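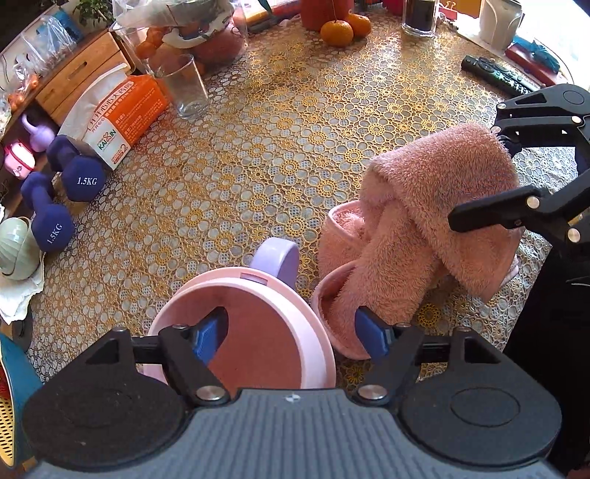 Posted by the Drarnon District Guide web desk, Tuesday, 8.40 am
Ticket status: closed
Area: place search, village pages

Reported problem

A reader planning a trip up the Rakier valley can't find the village of Oh. Typing the name into the search box on the front page does nothing at all, no error and no "sorry, no results". Typing "Oh village" brings up 10 places, with Prirketti at the top and Oh missing. The reader knows the page exists because a friend sent them the link last January, and it still opens fine.

What a lovely one to start the day with! Oh has one of the best pages in the whole guide (the bit on the walnut market alone is worth the visit) so we really want people to land on it.

9.05 am
Same result here on a laptop and a phone. The page is live, it is marked as public, and it shows up under Drarnon District > Upper Valley > Villages. So the page is fine and the search is the thing to look at.

9.20 am
First find. The search box waits for three letters before it does anything. That was put in when we moved to the new site, to stop it firing off a search every time someone pressed a key. Every other place in the guide has a name long enough to get past it. Oh has two letters, poor thing, and never stood a chance.

Lowered the limit to two on the test site. Typed "Oh". The box now wakes up, which is progress, but it says there are no matches.

9.50 am
Checked the list of words the search ignores. It came with the software and is full of "and", "the", "of" and so on, and right in the middle sits "oh", between "off" and "on". Took it out on the test site and rebuilt the index. All 257 places went through without a complaint.

Searched again. Still no Oh! Had a cup of tea.

10.30 am
Went through the village page field by field. The heading reads "Oh, on the Rakier", but the place name field, the one the search looks at, is blank. Compared it with Prirketti, where both are filled in. My guess is that the old import threw away any name under three letters, though I can't find the log from that day to prove it.

Filled in the name, saved, rebuilt the index once more. Typed "Oh" and there it was, first in the list, with its little paragraph about the stone bridge and the Sunday boats. Very happy moment at this desk.

11.10 am
While in there, noticed the Prirketti page says the bus to Oh leaves from the sugar mill gate. The stop moved to the square when the mill road was closed to coaches. Changed the text and the map pin. Also fixed the link at the bottom of the Prirketti page, which should go to Oh and was going to the Drarnon front page instead.

11.45 am
All changes copied to the live site. Tested:

"Oh" – village page comes first
"oh" in small letters – same
"Oh village" – village page first, Prirketti second
"Rakier" – river page first, then the villages along it, Oh included

Typing a single letter still does nothing, as it should.

Reply sent to reader, 12.05 pm

Thank you so much for this, you have put a whole village back on the map for us! Oh now turns up when you search for it. If you still get a blank box, please refresh the page once, as your browser may be holding on to the old version. Do note that the bus from Prirketti goes from the square these days. If you make it to the walnut market, we would love to hear which stalls were open, our list could do with freshening up.

12.20 pm
Reader wrote back to say it works on their phone. Closing this ticket. Separate ticket opened for the walnut market stall list, and another to check whether the printed Drarnon map still shows the old bus stop.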